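Surface Pattern: Notes for Session 4
Tutor: Judite Brandão

Welcome back! I loved your sketchbooks last time, and so many of you have already spotted the thing we're tackling now, the repeat. Once you start seeing repeats you'll be peering at bus seats and curtains for the rest of your life (sorry about that).

The unit and the repeat

A unit is the smallest piece of drawing that makes the whole pattern when copied. In a block repeat it sits in plain rows, like tiles. In a half-drop, each column slides down by half a unit, and the eye gets pulled along diagonals. Try both with the same leaf and you'll be amazed how different they feel.

Medallions and trailing stems

A medallion is a closed shape. It has a centre, it stays put, and it reads well from across a room. Trailing stems wander, and they're wonderful for hiding the join between units.

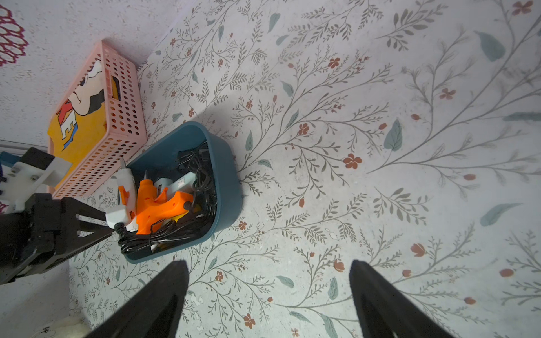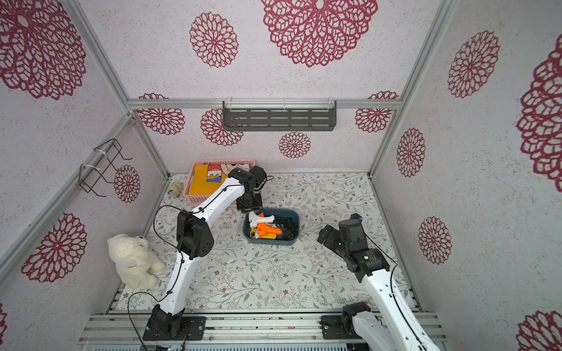
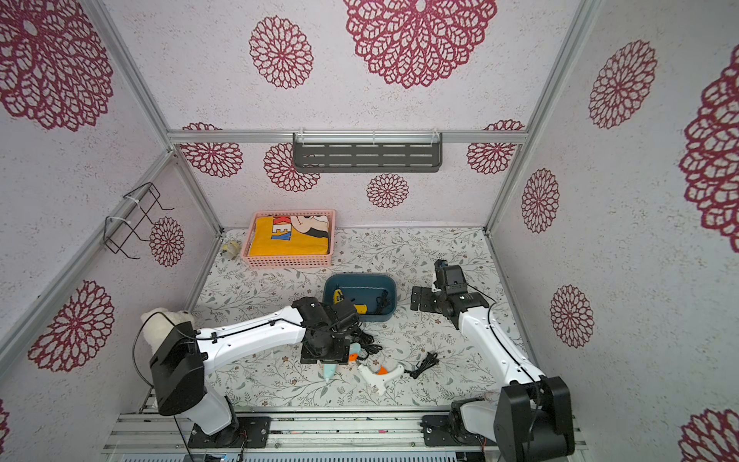
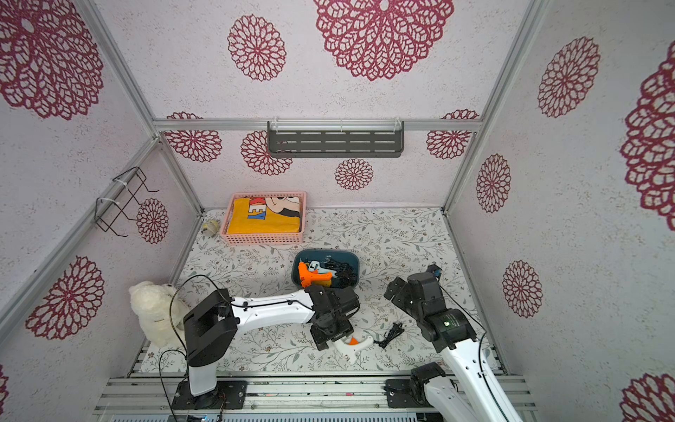 Dark red medallions on the walls in the last three, and thin leafy stems on the floor in the first, second and fourth.

Scale and ground

The ground is whatever shows between the motifs. Beginners nearly always leave too little! Pin your drawing up, walk to the far end of the studio and squint. If it all turns to porridge, open it up.

Helmut Meinecke's Flosness papers are in the sample drawer, and do have a proper rummage. His smallest sprig has a unit of 70 mm and the big hanging one runs to 700 mm, yet he cut both from the same pencil study.

For next time

Draw one motif in 2 sizes and repeat each as a half-drop. Stick to three colours plus the ground. Annelore Ackermann is bringing her printing blocks in March, so keep your tracings flat and clean, and put your name on the back.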